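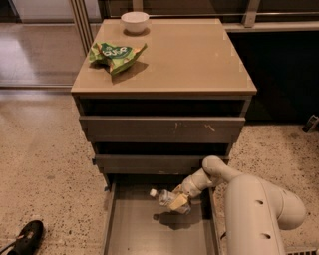

Siwan Gough wrote back to say I was wrong about the middle section of the harbor novel, and that if I had read it at one sitting I would know it. The letters are supposed to bore you a little, she says, since the sister is bored writing them. I read her message twice over breakfast and went back to chapter nine.

Home | Diary | Reading Lists | Translations | Contact

September 3, 2018
Posted by Hortensia Arango

Labor Day, so no work and no mail. I gave the morning to the book. It is a translated novel set in Rurkport, a town where the ferries have stopped, and the story goes back and forth between a woman who stayed and her sister who left. The sister's letters start on page 153 and run for 30 pages. Last week I wrote here that they should have been trimmed. Today I took them slowly and I can see part of what Siwan means. The sister repeats herself on purpose. She describes the same staircase in two different letters and gets it different the second time. I had missed that completely.

I still think the last letter is too long. It explains the quarrel over the house, which any reader has worked out by then, and the language goes stiff. I can't tell if that is the author or the translator. There is no note from the translator, only her name in small type on the copyright page. I wish publishers would stop doing that. Even two paragraphs on how she handled the dialect would have helped, as the aunt talks like a schoolteacher in one chapter and like a dock hand in the next.

Lunch was late. Afterward I sorted the fall list for the reading group. We do translated fiction until November and then a month of stories. So far I have the harbor novel, the Berisha collection, and the short one called Skarkix that Siwan has been pushing since spring. I tried the first chapter of Skarkix and did not care for it. All present tense, no names, a man walking around a quarry. I will give it another 30 pages before I say so to her.

The Berisha is the one I am sure about. The stories are plain and most of them end early – you turn the page expecting more and it is the next title. The one about the driving test is the best. I read it aloud in the kitchen to hear how it went and it holds up well, except for one joke that must work better in the original.

Vumex, the press that does the Berisha, has only the hardcover listed. That is too much to ask people to pay, so I will write to them tomorrow about a paperback. If there isn't one we can share library copies and move it to the end of the list.

Answered Siwan after supper. Told her she was right about the staircase and wrong about the last letter. Forty pages left, which I am saving for the bus.

Filed under: Fiction in Translation, Reading Diary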